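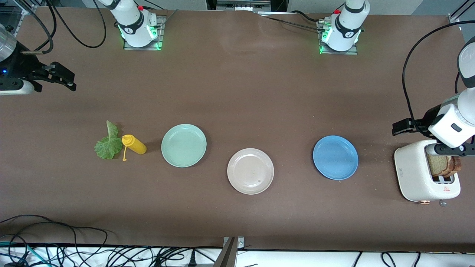 Writing House Rules for a Two-Armed Bench
Project report, Lok-yiu Chuang and Fung-ping Fu
Submitted 2021-10-26

1. What we were asked to do

The brief we picked had the fewest words in it, and we took this as a good sign. It read: "Produce working rules for the two-arm bench." We had pictured a page of A4, laminated by Friday. The bench, which everyone calls Galach after the name painted on its crate, already had rules. It had 13 of them, taped to the inside of the cupboard door, and two of those were about the kettle.

Our task was to replace the list with something a new student could follow without ringing anybody up. We also had to say how our rules sat beside the published standards on industrial and collaborative robots, and to test them on ordinary work. The ordinary work was breakfast: toast out of the toaster and onto a plate, lettuce and sauce to follow.

2. What we read first

The standards are long and mostly sensible. We read the parts on risk assessment, stopping functions and shared workspaces, and skimmed the rest with the respect due to it. Two points shaped everything we wrote.

First, the risk assessment covers the whole task. An arm with nothing in its gripper is one thing and the same arm holding a bread knife is another. We had been filling in a form headed "Robot" and feeling finished. Our supervisor wrote "and the toaster?" in the margin in green ink, twice.

Second, a stop button is only as good as the path to it. Each arm on Galach has a red button on its base. The bases stand at the back of the table, so a person at the front has to reach over the work to press one. Fung-ping measured his own arm against this and was not pleased with the result. A stop you have to lean past a gripper to reach should be treated as a spare, and our rules now say so.

3. How we went about it

We kept a logbook from January onwards. Anyone who used the bench wrote down each time they did something the old list forbade, or did something risky that it failed to mention. There was no blame attached, and the entries became quite confessional. The commonest were:

Reaching in to straighten a plate while the program was paused. Paused and stopped are different states, and the arm looks the same in both.

Moving an item a little "to help".

Stepping over cables at the front.

Eating the props. The old list had no rule about this. The new one does.

We then wrote a draft, gave it to other students on our course, and watched them set up the toast task from it. We had promised not to speak. Lok-yiu managed this by sitting in the corridor.

4. The rules as they now stand

Rule 1. One person is in charge of the bench at a time, and says so out loud. If you are not sure who it is, it is you, and the arms stay stopped until you have sorted that out.

Rule 2. Hands go over the table only when both arms are stopped. One stopped arm does not count. The two share a table and either may come across it.

Rule 3. Keep the hand-held stop where you can press it without leaning. The red buttons on the bases are the spare.

Rule 4. Read the status lights, then check the screen as well. Green tells you what the arm thinks of itself. It has no opinion about you.

Rule 5. Anything that heats is treated as hot, whatever the time of day. The toaster is switched off at the wall before a person touches it. Warning labels stay on and stay readable, and no fiducial stickers go on top of them, however flat and inviting the surface.

Rule 6. Bottles are closed before they go on the table, including any that are supposed to be empty. We will not be describing how this rule came about.

Rule 7. Cables that pass along an arm need slack for the furthest move in the program, checked by a slow run first. Cables on the front ledge are tidied before each session. We put this rule in bold and it is the one least obeyed, by us in particular.

Rule 8. Crumbs are swept between sessions. Galach's cameras are used to find objects, and a crumb is an object to a camera in the wrong mood. It also keeps the mice from taking an interest in engineering.

Rule 9. First run of any changed program goes at reduced speed, with nobody inside the taped line.

Rule 10. Food that has been on the bench is never eaten. It goes in the bin marked Wei, which is our bin and was named before we got here.

5. Did it help?

We think so, within limits. With the old list on the cupboard door, not one of the students who tried the task opened the cupboard. With the new sheet on the wall by the stool, all of them read at least the first half, and we could tell which half because Rule 7 was broken by nearly everybody.

Reaching in while paused fell sharply once Rule 2 was in place. We suspect that wording did most of the work. The earlier version said "Operators shall ensure that manipulators are in a safe state prior to intervention," and one reader asked us what a manipulator was while resting an elbow beside one.

Our logging script, Plevutus, recorded 3,021 gripper commands across the test sessions. We had plans for a graph. It showed that grippers open and close, and we have left it out.

6. What we would do differently

Start with the cables. Everything else on the bench was easier to govern than the things lying at the front of it.

We also spent too long on rules for the robots and too little on the handover between people. Most of the muddles in the logbook began when one person left and another sat down. A short handover sheet, with a space for "what is it holding right now", would catch a good share of them. Stodach, the smaller bench next door, has had such a sheet all along. We could have asked.

Lastly, ten rules is probably two too many. Fung-ping would merge 8 and 10. Lok-yiu would rather keep them apart, and the matter is carried over to whoever takes the project next. The bold on Rule 7 can be changed to a larger size if they think it would do any good.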